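Cup Week at the Drostis Lab: Gallery

Hi again! July got away from me, so here's the gallery I promised. We've been working on Ruvus, our method for teaching an arm to put one object inside another from a fairly small pile of demonstrations (200 per task, down from the 600 we used for Higuchi, our older setup). Noboru Onishi recorded most of them, and his patience with cups is way beyond mine.

The short version of the result: 78 percent success on cup-into-bowl with bowl positions the policy hadn't trained on. I was hoping for the low seventies, so I'm pretty happy with that!
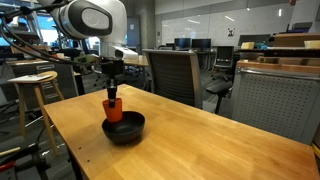
What made the difference was how we picked the demos. We threw out almost 20 of the smoothest ones, which felt wrong, and kept the ones where Noboru missed a little and had to correct himself. The policy seems to learn the fixing part from those, and it stopped freezing up at the rim (mostly, anyway).

Next up is Brinik, the same idea with two objects, and after that I want to try stacking. The write-up is still a draft, but if you want the training settings before it's out, send me a note and I'll pass them along.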